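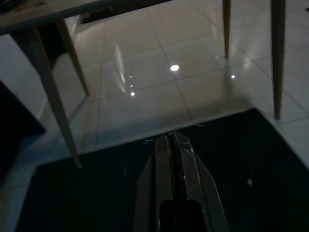

So why did it stop this time? Because the left gripper thought it was already closed when it wasn't, and the controller would sooner do nothing than argue with itself.

6 February 2026

I have been meaning to write the whole sorry business down while it is fresh, and now that I've had my supper and my feet are up I shall try, though I expect I'll wander. We had Olar going nicely all morning on the tidying work, both arms, down at floor level by the black mat, and I had just begun to think kindly of Fridays when the left hand shut on nothing at all, sat there, and brought up fault 32. I have seen fault 32 so often since October that I could draw it for you.

The Flivell handbook (bless it, it does try) gives fault 32 as "finger position not plausible" and tells you to home the gripper and carry on. I homed the gripper and carried on. It managed two more picks and went off again, and this time the arm didn't hold where it was as it should have done. It dropped a little before the brake caught. It wasn't far, a hand's width or so, and my own hand wasn't under it, but it had been under there a few minutes before, when I reached in to straighten the mat, and I don't mind admitting I had to go and put the kettle on.

When I came back I did what I ought to have done first, which was to press the stop, turn the key and put it in my cardigan pocket. Then I got down on my knees with the torch, which takes longer than it used to, and had a proper look at how the cable runs along the arm.

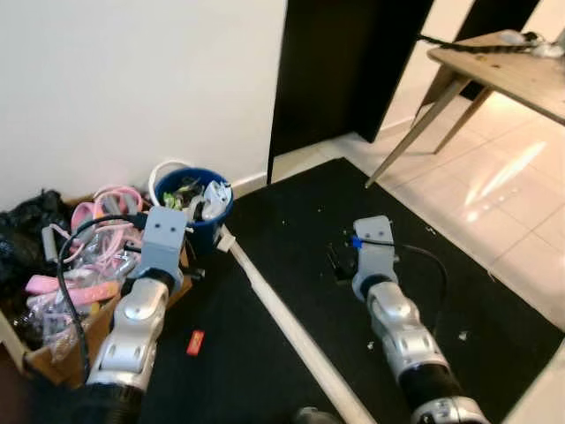
I had always supposed the trouble was in the fingers, you see, and I'd spent most of January cleaning them and fussing over them like a pair of good scissors. But with the power off I could bend the cable gently at the place where it leaves the housing, and there was a softness in it, a sort of give, like a bootlace just before it goes. With the meter on it the reading came and went as I moved it. So every time the arm stretched out far enough the cable pulled, the signal dropped for a blink, and the controller was left guessing where its own fingers were. I felt rather sorry for it after that.

The little drop is the part I can't explain, and it bothers me more than all the rest. A bad finger signal shouldn't have anything to do with the brake. The log has 57 entries between the fault and the arm being held, and I've read them through twice with my glasses on and once without, and there is a gap in the middle where I would dearly like there to be something. I have sent the lot over to Mallerthorpe and asked them, quite firmly for me, not to tell me to home the gripper.

Beneš had the very same fault in the autumn, I remember now, and all we did was swap the hand over and say well done us. I never wrote down which cable went where. It's possible I have been passing the same tired cable from one machine to the other all winter, and I went quite hot in the face when that occurred to me.

A new cable is 800 crowns, plus the postage, and I've ordered it. I shall ask for a longer one next time, with a bit of slack at the wrist. Until it comes, and until Mallerthorpe have answered about the brake, Olar stays off, both arms, and there's a note taped over the switch in my largest capitals. I've also made myself a rule that nothing of mine goes beneath an arm unless the key is in my pocket, even to straighten a mat.

The key is still in the cardigan, come to think of it. I must put it on the hook before I go up.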